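Todor Janevski to Star in Second Season of Haltov

Todor Janevski will return as Detective Marek Haltov when the crime drama Haltov starts filming its second season in May, the show's producers said on Wednesday.

The new season will run to nine episodes, two more than the first. Janevski will also direct two of them, the fourth and the fifth, which will be his first work behind the camera on a television series. He directed a short film, Clikonby, before the show was picked up.

Janevski plays a small-town detective who goes back to his family's village after his brother goes missing. The first season ended with the brother found alive in a border town and Haltov suspended from the force. The second picks up four months later, with Haltov working nights as a security guard and taking on a case that his old department has closed.

"I read the first two scripts on a train and missed my stop," Janevski said. "He's in worse shape than when we left him. That's more fun to play."

Most of the main cast is coming back, including the actors who play Haltov's former partner and his sister. Three new characters will be introduced, among them a prosecutor who appears in all nine episodes. Casting for that part is still open.

Production company Zaltura is making the series again. The first season was shot almost entirely on location, and the company said it would use the same village for the exterior scenes. Interiors, including the police station and Haltov's apartment, will move to a studio so the crew can keep working in bad weather. More than 200 extras will be hired locally for a market day sequence in the opening episode.

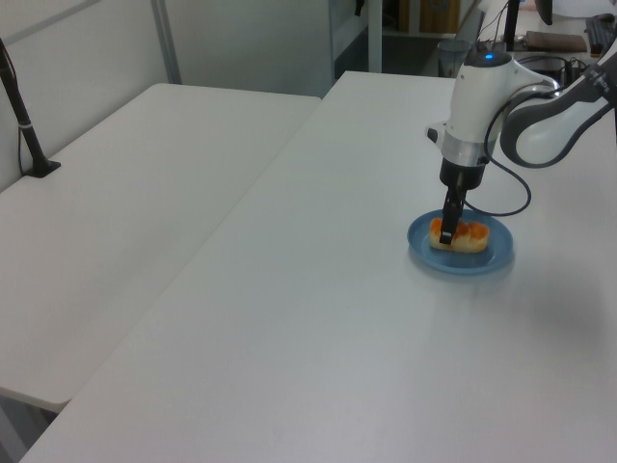

A bun with a glossy orange topping on a small blue plate.

Janevski, who grew up in a family of bus drivers, started acting at 21 in a traveling theater company. He spent his early career on stage and took small television parts between tours, often as a policeman or a soldier. His first film lead came in Nyaga, a low-budget drama about a ferry pilot who agrees to carry a stranger across a lake in winter. The film had a short run in theaters but found a larger audience when it was shown on television the next year, and it was there that the creators of Haltov first saw him.

He was not the first choice for the detective. The part was written for an older man, and the scripts were changed after Janevski's second audition – Haltov became the younger of the two brothers, and a story about his retirement was dropped.

Since the first season aired, Janevski has been back on stage in a two-person play, which closed last month. He has also recorded an audiobook of short stories. He said he had turned down two other detective roles in that time and would like to do a comedy next.

"My mother keeps asking when I'm going to smile on television," he said. "I told her episode six. It's a short smile."

Filming is planned to last 21 weeks, with a break in the middle so that Janevski can edit his two episodes. Zaltura has not announced an air date. The seven episodes of the first season will be repeated before the new one begins, and a behind-the-scenes special on the making of the series is also planned.

The producers said no decision had been made on a third season, though the writers have an outline for one.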